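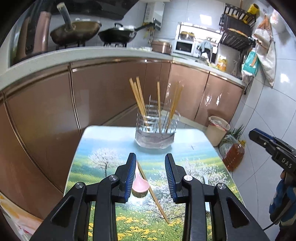 Effie Cruickshank
Moderator, Home Automation board
Posts: 203

Every July we get a fresh round of "the kitchen is solved". I don't buy it. Take cutlery. Six chopsticks standing in a clear holder, one more lying on the table next to a pink spoon, and a tabletop printed with blossom and dandelion-like flowers to confuse matters. Would you trust a machine to clear that without you in the room?

junhao_deng
Depends what you mean by trust. The Brultow arm at our shop sorts dowels all day and I've stopped watching it.

Effie Cruickshank
Same dowels, same tray, same lamp though?

junhao_deng
Yes. Fair enough.

XKang
I disagree with Effie. A spoon is easy, it has a handle and a bowl. A thin stick flat on a table is the hard one, you get 2 mm of error and you're pinching air.

Chenxi Mao
And the see-through holder. Our Sestum unit at work can't find clear plastic at all. We put tape on the bins.

XKang
So put tape on the holder.

Chenxi Mao
In my own kitchen? No thanks.

whfung
Give it 10 years. People said the same about dishwashers.

Effie Cruickshank
I still load mine by hand.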